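Kondholm Hall Refurbishment: October Progress Report
Prepared by Ansel Nguyen-Tran for the Morgan Fund

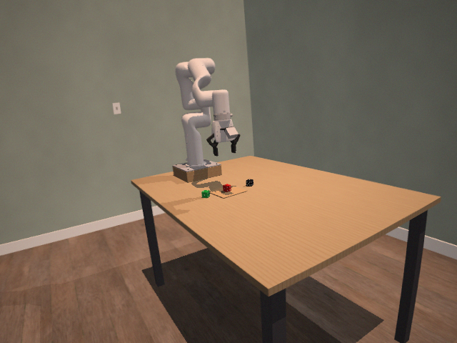 Work on the main hall is two weeks behind. The old floor came up in sections and 14 joists had to be replaced. Spending to date is $3170 over the repairs line, covered by contingency. For the reading room we want light wooden tables like the one shown, with no cloths or covers. Grarkidwood has quoted for 23 and can deliver once the floor is sealed.

The heating contract is signed – Nukex starts on the boiler next month. The side entrance ramp passed inspection. We still need your approval on the revised paint schedule before the decorators can be booked.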